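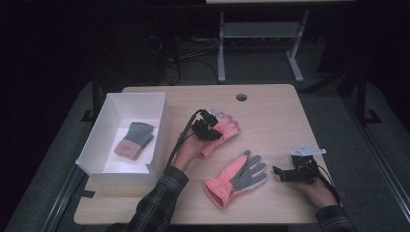
How to sort, pair and box work gloves

Knitted gloves with a coated palm get everywhere. They end up in coat pockets, in the bottom of the wheelbarrow and behind the radiator, and when you want a pair you find three lefts. This page sets out the way we deal with them at the Niltilholm garden workshop. It works just as well for a shed or a utility room at home.

What you need

A clear table
A shallow open box for each size of glove
A second box or bag for odd gloves
A soft brush
Sticky labels and a pen

The box should be shallow enough that you can see what is at the bottom. Ours are plain white card trays without lids. A tray with a dip cut in the front wall is handy, as you can slide a pair out without lifting everything above it. If you only have a deep box, cut the sides down with a craft knife until they stand a little higher than a stack of folded pairs.

Step 1: Empty everything out

Bring all the gloves to the table, including the ones in the car. Turn each cuff down and shake it over a bin. Soil collects in the fingertips, so pinch each finger from the outside and work the grit towards the cuff. Brush off anything dry.

Put wet gloves to one side. They should go on the line or over a rack, cuff down, and be sorted another day. A damp pair in a closed cupboard will make the rest smell within a week.

Step 2: Check for wear

Look at the tip of the thumb and first finger, where the coating goes first. Then put your hand inside and spread your fingers. If you can see skin through the knit, the glove is finished for anything with thorns.

A small split in the cuff doesn't matter. Stiff, cracked palms do, as you lose your grip on a wet handle.

Step 3: Lay them flat

Lay the gloves palm up, all with the cuffs pointing the same way and the fingers fanned out. With the palms up, the thumb of a left glove points left and the thumb of a right glove points right, provided the fingers point away from you. Some cheap gloves are coated the same on both sides and will fit either hand. These can be paired in any order.

Leave a gap between them. If they overlap it is easy to pick up two by mistake, particularly with the thin sort, which cling together.

Step 4: Match the pairs

Match by size first and colour second. Many makers stitch the cuff edge in a different colour for each size, but the colours vary from one maker to the next, so read the printed size if it is still there. If it has worn off, put one glove on top of the other and compare the length of the middle finger.

Two gloves of the same size with different amounts of fading are still a pair.

Step 5: Box them

Put one glove on the other, palms together, and fold the cuff of the outer one over both. Don't roll them into a ball like socks. It stretches the ribbing and the cuffs stop gripping your wrist.

Place the pairs in the tray side by side with the fingers all going the same way. Once the bottom is covered, start a second layer. We stop at 8 pairs to a tray, as any more and they slide off when you carry it.

Write the size on the front of the box, and on one side as well if it goes on a shelf end-on.

Odd gloves

Keep the odd ones in their own box for two months. After that, use them for oiling tools or cleaning out gutters, where you only need one. Freya Pearce keeps a spare left by the compost bins for pulling bindweed.

Washing

Most coated gloves can go through at 30 degrees with no softener, but check the label. Dry them away from direct heat.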